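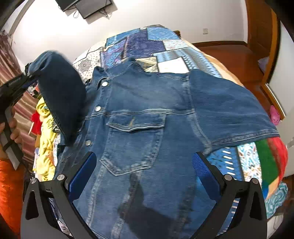
4. Looking after the finger pads

I do this job every 200 grabs, or sooner if a sleeve starts slipping. Denim is hard on pads – all those seams and snaps – and I'd much rather spend a few minutes with a screwdriver than redo a whole afternoon of folding.

1. Switch the gripper off and lay it on a towel, fingers up. (The towel is for the screws. I've lost one down a floorboard already!)

2. Look at the blue pad on the inside of each finger. If the texture has gone shiny, swap it. If it's only linty, brush it with an old toothbrush and skip to step 5.

3. Peel the old pad off from the tip down, and wipe the black plate clean. Let it dry completely.

4. Press the new pad on and hold it while you count to 14. Do both fingers, even if just one looks bad – an old pad facing a new one pulls the cloth sideways.

5. Check the round-headed screws on top of the fingers. Snug is plenty.

6. Close the fingers slowly on a single layer of cloth and lift. No slipping? You're done.

Note: Juraj Hrubý at Nalcombe likes to leave new pads overnight before using them. I wait 8 hours and haven't had one come off yet.

Caution: never use oil anywhere near the pads. It gets into the texture and then into your laundry.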